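About Randthorpe: Demonstrations and Open Days
Bahrami Handling Group, Randthorpe site
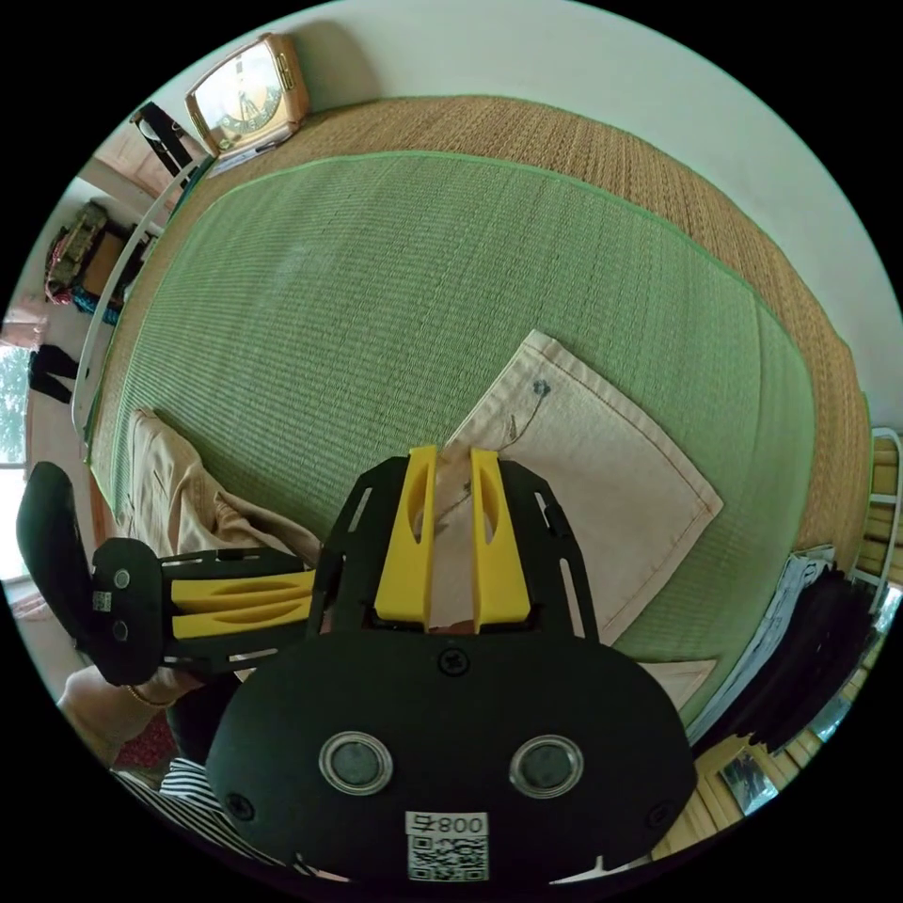 Randthorpe is the demonstration and training site of the Bahrami Handling Group. The group works on the manipulation of soft goods: clothing, bed linen, towels and small cloths. Two other sites, Atberg and Trukent, handle mechanical design and software. Randthorpe is where visitors can see the work and, if they wish, take part in it.

The site was set up by Babak Shojaei, who still runs the technical program. Visits and open days are organized by Shirin Soltani. Both are present at every open day and take questions in person.

What we do

Cloth has no fixed shape. A folded shirt picked up by one corner is a different object a moment later, and a gripper that closes well on a box may slide off a hem or take two layers where one was wanted. Our program collects examples of people folding and sorting household textiles with hand-held grippers, then uses those examples to train robot arms for the same tasks.

The operator holds one gripper in each hand and works at normal household surfaces. Beds, benches and tables are all used. We prefer ordinary rooms to a bare test bench – the height of a bed and the friction of a woven mat change how a garment has to be approached, and a policy trained only on a flat white table does poorly elsewhere.

Trousers, dark garments and small square cloths with stitched edges are treated as separate classes. Embroidery matters more than visitors expect. A stitched area is stiffer than the cloth around it, so a fold line placed across it tends to shift.

What a visit includes

A standard demonstration lasts 34 minutes. It begins with a short safety talk, followed by a two-handed folding task performed by a trained operator. Visitors then try the grippers themselves. Most people find the left and right hands easy enough to control separately and have trouble when both must meet at the same edge. The operator will suggest starting with a small cloth and moving on to trousers after that.

After the hands-on part, the same task is run on a pair of fixed arms in the adjoining room. The arms are slower than a person. Failed grasps are left in the demonstration and discussed afterward, and the operator does not step in unless a garment is caught.

Groups are limited to 14 people. School groups need one adult for every seven students. Bracelets and watches may be worn when using the grippers, but long scarves and loose cords must be left at the front desk.

Open days

We hold two open days a year, one in spring and one in December. The last one drew 317 visitors, against a planned 300, and the hands-on sessions ran late as a result. Entry to these sessions is now by time slot. The fixed-arm room remains open without booking.

Questions at open days are mostly technical, and we answer them at that level. Drawings of the finger geometry can be viewed on site but not copied. Recorded data from visitors is deleted at the end of the day unless a consent form has been signed.

Arranging a visit

Requests go to Shirin Soltani through the contact form. Please state the size of the group, any access needs and whether you want the fixed-arm session. Trukent and Atberg are not open to the public.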